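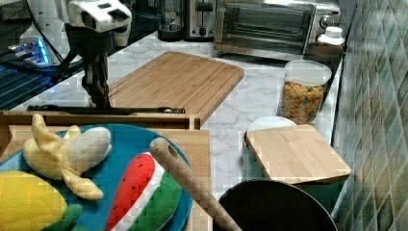 Kitchen counter with a bamboo cutting board, under a robot arm and gripper.

Skivden Episode Notes
A README for the data files

Skivden is a hand-typed dataset of notes on old science fiction television, the kind with wobbly corridors and a villain who is clearly wearing a shower curtain. It covers 623 episodes from 19 series, and every one of them has been watched from the opening titles to the last credit by at least one of us. We love this stuff, and we wanted a file that lets you ask odd questions of it!

It grew out of the Cerkby fanzine, where Guangming Lu ran an episode guide on the back pages for years. Yuzhen Song typed up the old guides, Liudmyla Boiko wrote the first set of column rules, and the rest of us piled in from there.

What's in the folder

episodes.csv -- one row per episode
guests.csv -- one row per guest part, joined to episodes by ep_id
plots.csv -- plot tags, as many per episode as it needs
notes.txt -- the long, rambling notes, which are the best bit if you ask me
changes.txt -- what was fixed and who fixed it

All files are UTF-8 with commas between fields. Text containing commas is in double quotes. Empty means we don't know; a single hyphen means we checked and there isn't one (an episode with no guest cast, say).

Columns in episodes.csv

ep_id: series code, then a number in order of first showing
title: as it appears on screen, even when the listings magazines had it differently
order_made: order of filming, where we could find it
setting: ship, station, planet, Earth, or mixed
rewatch: a score from 1 to 5 for how gladly we'd sit through it again
watcher: initials of whoever did the viewing

The rewatch score is pure opinion and I'm very fond of it. Where two people scored the same episode we kept both, as 4/2 or whatever it was, so read that column as text and split it yourself. Please don't average them and call it quality. Some of the liveliest notes in the file come from a 5/1.

Plot tags

There are 80 tags. They run from the plain (trial, plague, stowaway) to the very particular (evil_twin_with_beard, computer_talked_to_death, picnic_goes_wrong). Zeyu Shen keeps the list and will happily argue about it for an evening. An episode gets a tag if the thing happens on screen; people talking about a plague that happened last year don't count.

My favourite search so far is stowaway plus trial, which brings up a lovely run of courtroom stories I'd half forgotten.

Known problems

Three series have gaps where no copy survives. Those episodes aren't in the main count and have no rows.

Guest names are spelt as credited, so the same actor can turn up under two spellings. The person_id column in guests.csv ties them together for most series, but Zurkeck hasn't been done yet.

Anything with the series code XIA (that's Xia, the puppet one) has order_made left empty throughout. The production papers contradict each other and I gave up after a month of trying.

Two-part stories are two rows. A few were later cut together as a single feature, and we've ignored those versions.

Using it

Take it, sort it, make charts, settle arguments in the pub. Credit "Skivden Episode Notes" if you publish something, and do send us a link, we'd be thrilled to see it. The notes in notes.txt belong to the people who wrote them, so ask before reprinting more than a paragraph.

Corrections

Send the ep_id, the column and what you think it should say, with a word on where you found it. Fixes go in as a batch, and the next one is planned for December.

Yichen Qiu, for the Skivden lot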